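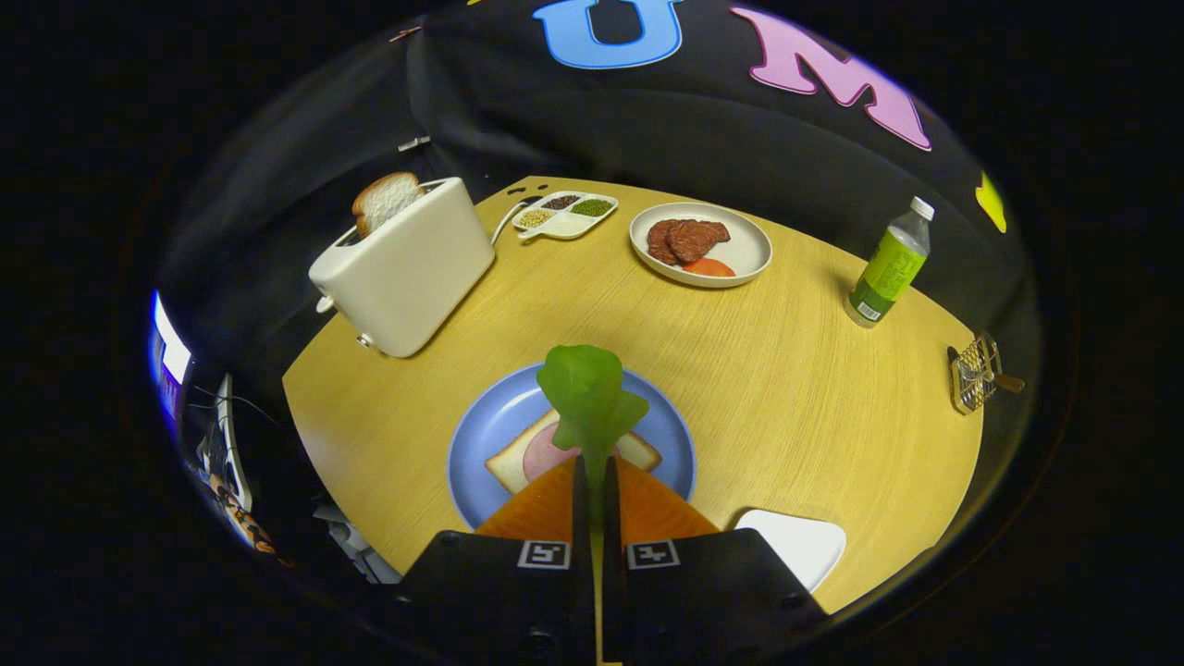

Fetis prepaid plans: your questions answered

3 min read

We've had a great pile of mail since the October plan refresh, and we love it! These are the questions that come up most.

Do I need a new phone to switch to Fetis?
Almost certainly no. If your phone is unlocked and can handle 4G or 5G, order a SIM (or grab an eSIM in the app) and you're set. Phones still being paid off at another carrier are usually locked until the last payment, so check that first.

Which plan is the Statero one everybody keeps asking about?
Statero is our 21 GB plan, with unlimited talk and text, and it's the one most of us on the support desk use ourselves. Pita is the small plan, 8 GB a month, and it's great for a backup phone or a kid's first one.

What happens when I run out of data?
You slow down, but you stay connected. Messages and email still work fine, maps take a little patience, and video is pretty much out until your month rolls over. You can add more data in the app whenever you like, and there's never an automatic charge for going over.

Can I keep my number?
Yes, please do! Get your account number and transfer PIN from your old carrier before you start, and don't cancel the old line yourself. The number has to be active when we ask for it. Most transfers finish the same day, though landline numbers can take longer.

Does hotspot cost extra?
No. It's in both plans and comes out of the same data.

Is there somewhere I can talk to a real person?
There sure is. Our Bíró store has 345 phones, cases and chargers on the shelves and people who'll happily set up your eSIM while you wait. Bring a photo ID if you're moving a number. Chat support is in the app under Help.

Will wifi calling work with my phone?
We've now tested 1,842 models, and the full list is searchable by name. If yours is on it, open your phone's network settings, turn on wifi calling and enter an emergency address. Wonderful if you live in a basement apartment (two of us do).

Can I change plans in the middle of a month?
You can move up any time and the new data shows up right away. Moving down starts with your next month, and you keep whatever is left on the bigger plan until then.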